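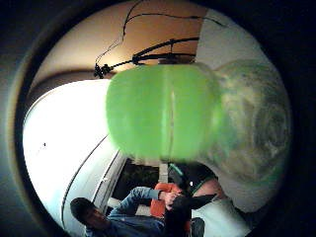 Shamim Kakakhel writes that the vinegar soak did nothing for the smell in her drinking bottles, and asks whether the lids are to blame. Most likely they are. Plastic bottles and cups hold odors mainly in the seals and threads, and a soak with the lid left on never reaches either one.

Take the lid apart first. Pull the rubber ring out with a toothpick or the blunt end of a wooden skewer. A knife will nick it and then the bottle leaks. Drop the ring, the lid and any straw into a bowl of hot water with a squirt of dish soap and leave them for 13 minutes or so while you do the bottle.

For the bottle itself:

- Two teaspoons of baking soda, then warm water to the top. Leave overnight, standing open.
- In the morning, scrub with a bottle brush, paying attention to the shoulder.
- Rinse twice and dry upside down on a rack, lid off.

Cloudy plastic is a different problem. If the haze wipes off with a little white vinegar on a cloth, it was hard water scale. If it stays, the surface is scratched and no amount of soaking will clear it. Never use steel wool. Coffee stains usually lift with a denture tablet in warm water.

Don't mix vinegar and baking soda in the same soak. They fizz, cancel each other out and leave you with salty water. And never put bleach anywhere near vinegar.

Store bottles with the lids off, in a drawer or a basket. A spare set of rings is worth having. Measure the old one across before you order; mine are 38 mm and the first pack I bought was too small.

Thermos stoppers with cork in them should be wiped only, not soaked.

Contact | © 2022 Lernstead Household Notes | Back to top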